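Gevico 707 Reheat Container, Translucent White, Pack of 6

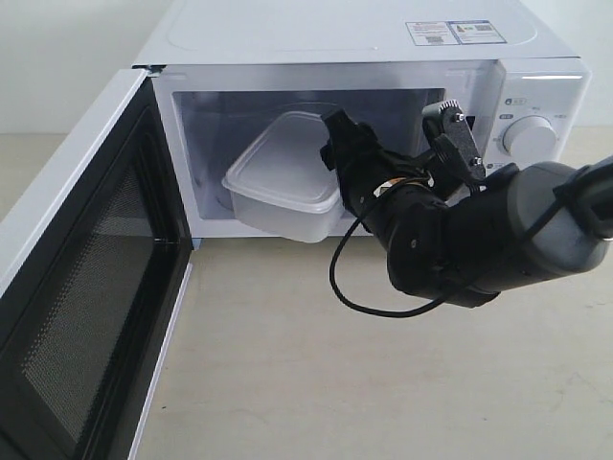
Food container at the opening of a white countertop microwave.

Item no.: 707
Supplier: Damgaard
Unit of sale: pack of 6 containers with 6 lids
Minimum order: 2 packs
Full carton: 50 packs

Product information

The Gevico 707 is a reusable polypropylene container for chilled storage and reheating of single portions. It is meant for staff kitchens, school canteens and meal delivery, where the same container goes from refrigerator to microwave to dishwasher every day. The wall is the same thickness from rim to base. The base has a shallow foot ring that keeps the underside clear of the oven floor.

Lids are sold with the containers and fit no other Gevico series. Users of the older Darkico lids should note that the rim profile is different and the two will not seal together. Remaining Darkico lids are listed under Spare Parts until stock runs out.

Use in microwave ovens

Loosen the lid at one corner or remove it before heating. Do not heat the container empty. Stir thick foods halfway through and let the container stand before lifting it by the rim. Foods high in fat or sugar can get hotter than the material allows and may leave the surface pitted. Not suitable for conventional ovens, grills or hot plates.

Cleaning

Dishwasher safe, upper rack. Avoid abrasive pads. Tomato and curry sauces may stain the inside; staining does not affect use. Replace any container with a cracked rim.

Stacking and storage

Filled containers stack when lidded. Empty containers nest with lids stored separately. Freezing is permitted, but the lid becomes stiff and should not be flexed until it has warmed up.

Delivery

Ships from the Ludulbridge warehouse. Full cartons go out on pallets, smaller orders by parcel. Opened packs cannot be returned. Orders placed in late December are shipped after the annual stock count.

Related items
Gevico replacement lid, pack of 6
Gevico divided container
Write-on labels, roll of 50

Page last revised February 16, 2021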